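Vernow school district to replace classroom ventilation controls over winter break

Fri 29 October

The Vernow school district will replace the ventilation controls in its elementary buildings during the December break, the district facilities office said in a notice to parents. The work covers 40 classrooms at two sites, Lukumay Elementary and the Histidton annex. Both buildings will be closed to staff and students while it is carried out.

The existing controls run on a fixed timer. Fans start before the first bell and stop after the last one, at a single speed, regardless of how many people are in a room. The replacement units read carbon dioxide levels at the wall and adjust the fan speed to match. A room that is full after lunch will get more outside air than one that is empty while a class is in the gym.

Mwanaisha Mugo, who manages building systems for the district, said the timers had been set when the rooms were laid out differently. Several kindergarten rooms at Lukumay were later divided in two, leaving one half with the supply vent and the other with the return. Air moves between them through a gap over the partition. The new plan adds a separate supply vent to each half.

"We have been opening windows to make up the difference," Mugo said. "In cold weather that puts the load on the heating, and the rooms by the parking lot get the noise as well."

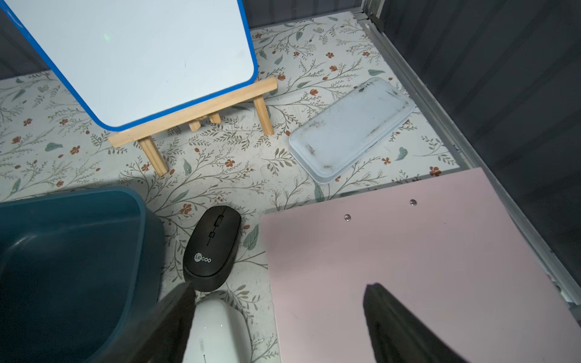

The contract went to Rarkik, a regional controls installer, after a second round of bidding. The first round closed without an award when both bids left out the cost of balancing the ducts. Balancing is the step in which a technician measures the flow at each vent and sets the dampers by hand. It is now listed as a separate line in the contract, and final payment depends on a signed balancing report for each room.

District records list 1,284 comfort complaints from the two sites under the current system. Most concern stuffy rooms in the afternoon. A smaller group concerns drafts, mainly from desks placed directly under a ceiling vent. The district does not expect the new controls to fix the drafts, and the notice asks teachers to mark vent positions on their seating plans before the break so that desks can be moved.

Teachers in the affected rooms have been asked to clear a strip along the wall with the thermostat and to take down anything hung from the ceiling grid. Rugs, floor mats and freestanding furniture can stay but should be moved away from that wall. Items left on top of the unit covers will be boxed and labeled with the room number. Class pets must go home.

The wall sensors are small, and each has a colored light. Green means the reading is within range, yellow means the fan has been stepped up, and red means the reading has stayed high at full fan speed. Teachers will not be able to change the settings, although a push button on the sensor will run the fan at 100 percent for a short period, for example after painting. Each use of the button is logged.

Readings will be stored on a district server and published on the school website by room. Parents at an earlier meeting had asked for live readings. The facilities office decided against this on the ground that short peaks are normal when a class comes in from recess, and it will post daily averages and daily highs.

The old timers will be left in place, disconnected, until the balancing reports have been accepted. If a room is not finished by the end of the break, its timer can be reconnected and the room used as before.

Questions about the schedule should go to the front office at either school. A floor plan showing the affected rooms is posted at the main entrance of both buildings.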